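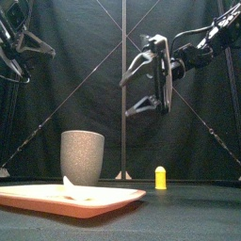

I've been meaning to put up a page about our two-arm cell for ages, and June turned out quiet enough to do it. We call the cell Tralley (long story, it started as a typo on a purchase form) and it lives in the back half of the Clondness workshop. I look after it together with Liudmyla Levchenko, who wired most of it and still gets the first call when something starts buzzing.

I only have the one picture up so far, so the captions underneath have grown into notes. Sorry, I like talking about this machine!

Fingers. The pale gray ones are our own shape, with a little claw at the tip. We swap them every 2000 picks whether they look tired or not. I used to wait until I could see wear, and then I spent a whole afternoon chasing a "calibration problem" that was one rounded tip. The old ones go in a jar and I reuse the screws if the heads are still clean.

Cables. Look at how the black one arcs over the top of the right arm on its way to the wrist. I want that much slack and no more. Too short and it tugs when the wrist rolls over, too long and it finds something to catch on. After any cable work I run both arms through their full reach at crawl speed with my hand on the stop button — every joint, both directions.

The big X at the back. Those thin cables are bracing, and each one has a turnbuckle on it. I go a quarter turn at a time, left then right, and check the center pole with a level in between. Liudmyla plucks them like guitar strings and says she can hear when they match. I use the level.

Backdrop. Plain black fabric, wrinkles and all. I steamed it once and it looked wonderful until the next morning. Lint is the bigger pest, so it gets a sticky roller before I start up.

Table and test pieces. Orange tray, speckled gray cup, and the little yellow dome-topped one that everybody wants to pick up and fiddle with. My usual check after a finger change is 13 grabs on each piece, and if one slips I stop and redo the finger screws before trying anything else.

The log. It's a paper notebook from Zakharchenko, the stationery place by the station, and the last entry is number 184. We did try keeping it in Wuvodico for a while, but I never want to type with grease on my hands. Entry 184 says "right wrist, two screws snugged, cable tie replaced, tea."

Next on my list is the left wrist, where the loops could be tidier. I'll add pictures when I've got the covers off.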